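Home | Guides | Birkwood | Contact

Section 8: Printed T-shirts

1. Lay the shirt on the folding surface and spread it out.
2. Pull the sleeves and hem outwards until the larger creases open.
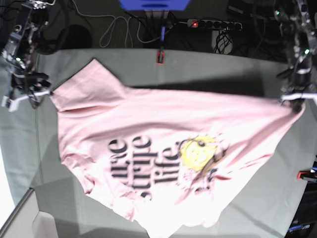
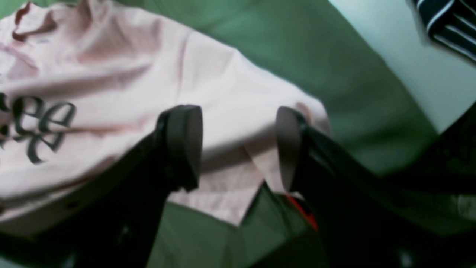
3. Smooth the fabric from the collar down. Do not stretch the print.
4. Fold both sides in, then bring the hem up to the collar.

Caution: never iron directly over lettering.

Strazds adds that thicker prints fold better if the crease is kept clear of them, and would do step 4 in thirds.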